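Vitrines à donuts avec couvercle rabattable : ça vaut le coup ou c'est du gadget ?

Posté par Pluvport dans Buffets et stands, le 7 novembre 2022

Bonjour à tous. On me pousse à acheter deux présentoirs en plastique blanc avec couvercle transparent à charnière pour un stand de donuts. Le vendeur jure que ça garde le moelleux toute la journée. J'ai un doute. Un glaçage enfermé, chez moi, ça colle et ça perle. Et puis je vends chaque donut dans sa petite boîte kraft ouverte, alors à quoi bon un deuxième contenant ? Budget maxi 430 euros, plateau de service compris. Quelqu'un s'en sert pour de vrai, pas juste le jour de l'inauguration ?

Triin Navickas

Je m'en sers depuis juillet et je suis moins emballée que votre vendeur. Le moelleux toute la journée, non. Deux heures, peut-être trois s'il ne fait pas chaud. Contre les mouches et les clients qui postillonnent, là oui, ça sert. Par contre, pendant le service, le couvercle reste relevé presque tout le temps, donc la fameuse « fraîcheur »... Un bon point quand même : avec les boîtes kraft on ne touche jamais le glaçage, on prend la boîte, on la met sur le plateau et c'est tout. Gardez-les. Mettez un papier au fond, sinon le gras traverse.
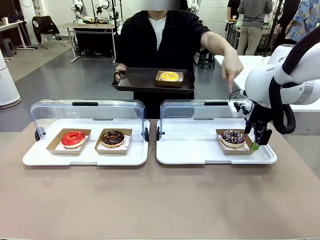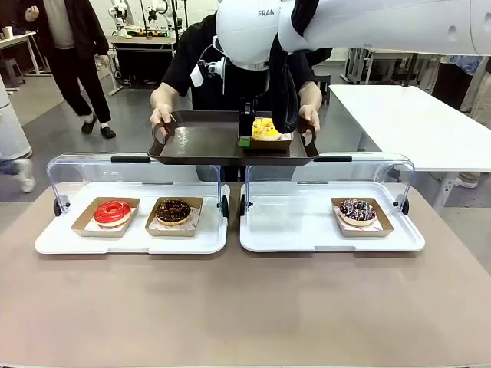
Couvercles relevés, deux boîtes à gauche, une à droite, et le donut jaune sur le plateau brun.

Regardez la place que ça prend sur la table pour trois donuts. C'est mon vrai reproche. Le plateau brun à poignées, je le rachèterais demain, les vitrines je réfléchirais.

Sepp

Faux problème, tout ça. J'ai sorti environ 1 000 donuts l'été dernier sous une simple cloche et personne ne s'est plaint. Vos 430 euros, mettez-les dans la farine.

Onness

Pas d'accord avec Sepp, une cloche il faut la poser quelque part à chaque fois, et sur un stand étroit c'est pénible. Le couvercle à charnière se rabat en arrière et on a les deux mains libres. Vérifiez surtout les charnières avant de payer : sur les miennes, un bouton s'est desserré au bout de quinze jours. Et attendez que le glaçage ait bien pris avant de fermer. Pour la condensation je n'ai pas de solution, j'entrouvre et j'essuie.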